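Folding notebook, Gakix project
July, entry started 9:40 a.m.

Shirt folding by hand at the round table near the window. Same question as last month: how much of this chore could a machine take over now? Catau handles towels well enough. Shirts are another matter — collars and sleeves give it trouble on most tries.

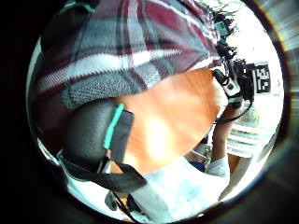

The plan calls for 300 folds before we retrain. We have 54 usable ones logged. A fold is thrown out if the tracking drops for more than 2 seconds.

Flattening is still the slow part. Catau pulls on one corner and the far side creeps. A person holds one near corner, a hand by the other, and works the slack out without thinking.

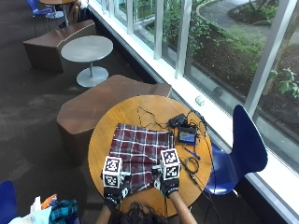

Plaid cloth, notes

Stripes help the eye judge whether an edge is straight. They may also help the model, so plain cloth needs its own batch. 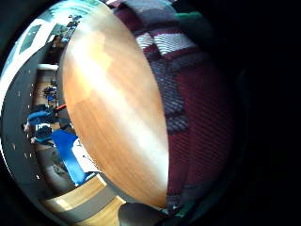 Drandano's folding plate would skip the flattening step, but someone has to lay the shirt on it first. I don't count that as doing the chore.

Cable slack needs checking before each block. Godoy charger stays with this kit. 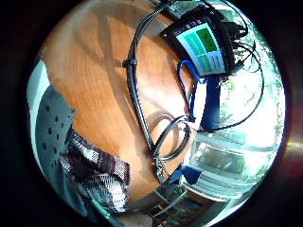

Towels yes, shirts no, as of this month. Next: sleeves only, short blocks, then rerun Catau on the new data.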